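How to bleed the fuel system on a small boat diesel

Posted 12/9/20

If your engine has coughed, hunted up and down and then died on you, there's a fair chance it has swallowed some air. It happened to me coming out of Whitelaw with the tide on the turn, and I've done the job so often since that I can manage it with one hand on the grab rail!

Mine is an old Grodier twin-cylinder, but most small diesels are laid out in much the same way. Check your manual for where the bleed screws live.

You'll need a spanner that fits properly (please don't use an adjustable, I rounded off a screw that way in February), a handful of rags, a jam jar and some new copper washers.

First, make sure the fuel tap is open and there's something in the tank. I know, I know - but look anyway.

Put rags under the primary filter and open its bleed screw a turn or so. If your tank sits higher than the engine, fuel should start to dribble out by itself. Otherwise work the little lever on the lift pump. You'll see froth and bubbles to begin with, so keep going until it runs clear, then nip the screw up while the fuel is still flowing.

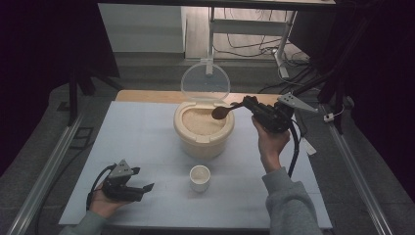 What if the lift pump lever feels floppy and nothing comes out?

The engine has probably stopped with the pump cam at the top of its stroke. Turn the crankshaft one full turn by hand and try the lever again.

Now do the same at the engine filter, and after that at the injection pump. Always work from the tank towards the engine, or you'll just push the air back through the bits you've already done.

If she still won't fire, slacken the union nuts at the injectors and crank in short bursts until fuel spits out. Keep your fingers and face well clear, the pressure is nasty. Tighten up, then try a normal start. Don't crank for ages with the seacock open, as you can fill the exhaust with water.

Barbara Kaczorowski, two berths along from me, swaps her washers every single time. I used to think that was fussy, but my weep at the filter stopped the day I copied her.

Mop up, put the oily rags in a bag and check every screw again after 5 minutes' running.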